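**Gripper drops things and then keeps pushing into the counter. What do I check first?**

Posted May 3, 2020

Hi all! I have a small tabletop arm with a Trelto gripper (the yellow fingers, wrist camera in between) and it has started doing something that scares me a bit. I send it to pick up a cloth, it closes, it goes up, and half the time there's nothing in the fingers. Fine, that's annoying. But then on the next try it goes lower, and yesterday it went low enough to push on the countertop until the shoulder joint faulted out with code 19. I hit the stop button way too late. 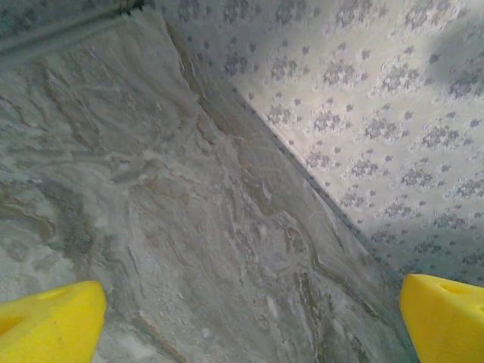 *Wrist camera view, fingers open over the counter by the wall.*

It worked great in February with the same fingers and the same program. I've done maybe one firmware update since then? The controller is a Steltora and the force limit is set to 99, which I thought was a percent. Cardboard boxes and wood blocks are no problem at all, it's only cloth. Denim is the worst of the lot — thick at the seams and floppy everywhere else, so one grab gets a good fold and the next one just slides over the top. 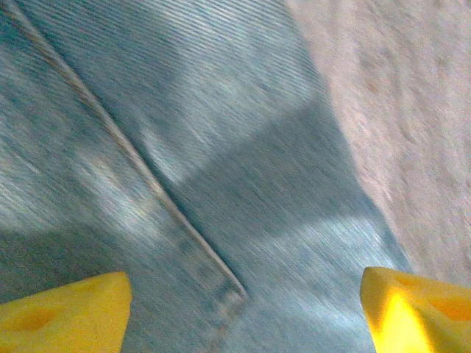 I tried slowing the approach down and it made no difference that I could see. Is this a camera problem or a force problem? And can I keep running it while I figure this out?

**Answer from Amândio Mendes** (marked helpful)

Please stop running it until you've fixed the limit! Two separate things going on, I think.

The pushing: go look at the units on that 99. On my Steltora an update switched the field from percent to newtons and kept the old number. I run mine at 2 for cloth and it still picks fine. Also set a floor height in the program, a little above the counter, so a missed grab can't walk the arm down any farther. Test it over a piece of foam with your hand on the stop.

The dropping: pull the fingers off and check the pads. Mine got slick after 2,000 cycles and cloth was the first thing to go, blocks were still OK. I swapped in Sikder pads and aim for a fold now instead of a flat spot.

**Answer from mosa_fan**

had code 19 on my Mosa arm, was a loose cable. wiggle the cables

**Comment from the original poster**

It was set to newtons. Yikes. Changed it and added the floor height — pads are next.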